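Course Home | Syllabus | Notes | Problem Sets | Contact

Posted in December by the course office, Tevuvley

Unit 2: Glaze Fit and Thermal Expansion

A glaze and the clay under it shrink at different rates as the kiln cools. If the glaze shrinks more than the body, it ends up in tension and cracks in a fine net (crazing). If it shrinks less, it is held in compression. A small amount of compression strengthens the ware; too much makes the glaze flake at rims and edges - this is called shivering.

Expansion is measured on a fired bar, heated slowly while its length is recorded. For the Clanitz body used in lab, take the starting length as 145 mm. Hold at each set point for 30 minutes before reading. Correct for the expansion of the sample holder before plotting.

High-sodium glazes expand more than those rich in silica or boron. Replacing part of the sodium with lithium lowers expansion, but also lowers the melting point, so the firing schedule has to be checked again.

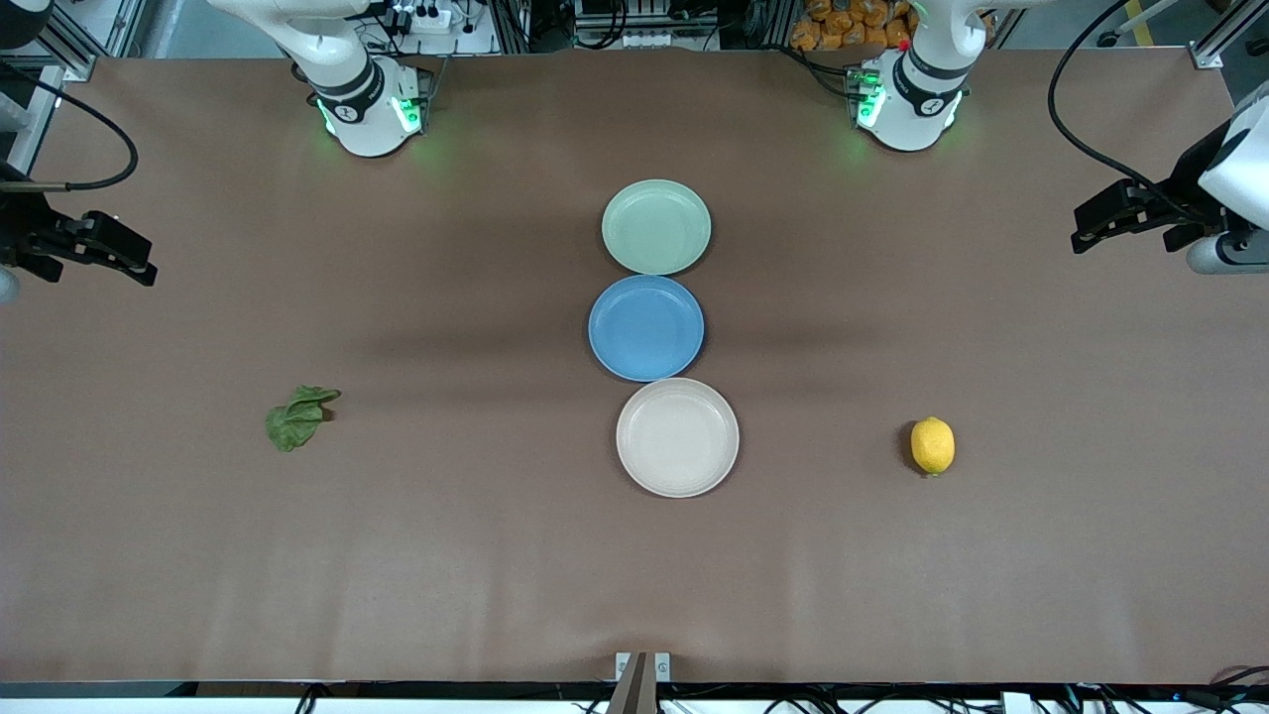
Delayed crazing is a separate problem. A porous body takes up moisture over months and swells, which puts the glaze in tension. Read Kuvolier, p. 489, before lab.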